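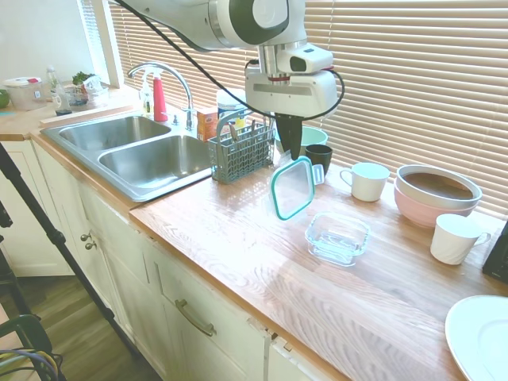

Bullow cooks and packs 700 meals a day, and if you've worked a close with us you know that the cooking is only half of it. The other half is containers - washing them, drying them, finding the right lid, putting the lid on, stacking them, and then doing it all over again. Since we first mentioned at the Monday meeting that an arm would be taking on some of the lid work, people have been stopping us in the corridor with questions, and very good ones too, so we've tried to gather them up and answer them properly. The arm works with the same sort of things you'd have on your own bench at home: a square glass container, a lid with a teal rim held in two black fingers, a few mugs and bowls further back. It's ordinary work, and we'd like to talk about it in ordinary words.

Which jobs is the arm going to do?

To begin with, just lids and containers. It will learn to pick up a lid, bring it to a container, and later on move the closed container along to the stacking end. We're calling the whole project Sonov, which is the name you'll see on the roster and on the sign-up sheet by the lockers. Cooking, portioning, tasting, labelling and anything to do with allergens stays with people, and we have no plans to change that.

Is anyone losing their job?

No. There are 75 of us across the kitchen, the packing room and the vans, and every one of those positions is in next year's budget. We know that a sentence like that can sound a bit thin coming from management, so Catríona Keane has put it in writing and a copy is in the green folder in the staff room. What will change is how some shifts are made up. The late packing shift has always had one person on lids for most of the night, and we'd like that person to be portioning or on dispatch instead, where we've been short for as long as any of us can remember.

What about my hours and my pay?

Your contracted hours stay as they are. If you sign up to be a bench trainer for Sonov you'll get an extra $200 a month while you're doing it, on top of your usual rate, and it doesn't come out of anybody else's overtime. Rasha Bataineh looks after the payroll side and is happy to sit down with you and go through your own numbers, however long that takes.

Why start with lids, of all things?

Well, we asked you! Last winter's survey had a box for the job you'd most like to hand over, and lids won by a mile, followed by scrubbing the big trays (sorry, we're not there yet). Suha Khalaf also went back through the first aid book and the physio claims, and sore thumbs and wrists came up again and again. Pressing down locking tabs hundreds of times in a night is hard on the hands, and some of you have been doing it for years.
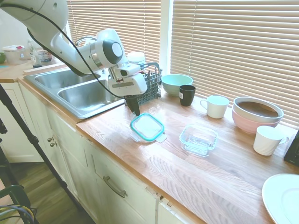
Why practise at a home-style counter and not on the packing line?

The line is busy, and we didn't want anyone having to work around a machine that's still learning. A timber counter beside a sink gives it a fair bit of the clutter that real kitchens have - mugs with handles pointing different ways, stacked bowls, a caddy with a few utensils. Cheuk-hei Cheng, who set up the practice sessions, is keen on leaving things out on the bench for this reason. An arm that can only cope with a perfectly bare surface wouldn't last ten minutes with us on a Friday night, and he'd like to find out where it gets muddled well before it comes anywhere near your shift.

How many tries has it had?

At the end of August the log stood at 3,658 attempts. That's all of them, the tidy ones and the ones where the lid went down crooked or didn't go down at all. We keep the poor ones too and go over them with the trainers.

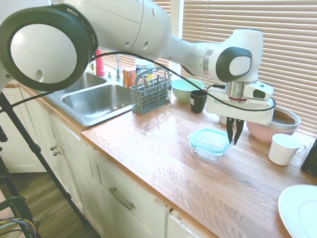

The log is open to everybody, by the way, and you don't need to be a trainer to read it. Ask Cheuk-hei for the link, and if you spot a pattern he's missed, please tell him, even if it feels like a small thing. Two of our best changes so far came from people who pack every night and could see straight away that a lid was being picked up from the wrong side.

Do I need to be good with computers to be a trainer?

Not at all. You'll need to know what a properly closed container looks and feels like, and you know that already. The rest is a half-day of training, with a proper lunch, and then two sessions alongside someone who's done it before.

Is it safe to work beside?

Trainers are shown the stop button before they're shown anything else, and you're welcome to press it whenever you feel uneasy. You won't be asked to fill in a form about it. Please keep your hands out of its reach while it's moving, tie back long hair, and leave your lanyard on the hook.

What if I'd really prefer to keep doing lids by hand?

Then have a word with Rawan Haddadin. A few people have told us they find it restful at the end of a long shift, and there will be hand-lidding for a good while yet, particularly for the soups and the odd-sized catering orders.

Who do I ask if my question isn't here?

Rawan again, most afternoons from two o'clock, in the little office behind dispatch. Knock loudly, the fans are noisy.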